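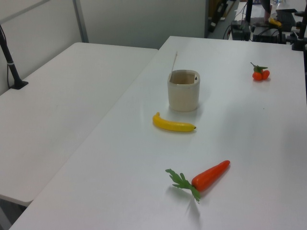
Tabletop rules: your questions

How far apart should I set the toys?
I leave a hand's width between them. Guerra tried tighter spacing and I didn't love it — the gripper kept bumping the neighbors.

Do I have to reset the table every time?
Yep! New spots every run, please. We're at 2,272 runs and the layouts still need to vary.

Can I reach in while the arm is moving?
No. Hit stop, wait 3 seconds, then reach.

What speed should I use?
I keep Sirkex at 80 percent or lower. If you're new at Tillby, start way slower than that.

A run went badly. Can I delete it?
Please don't — mark it as failed and keep going. I do want those.

How long is a shift?
Four hours, tops, and take your breaks.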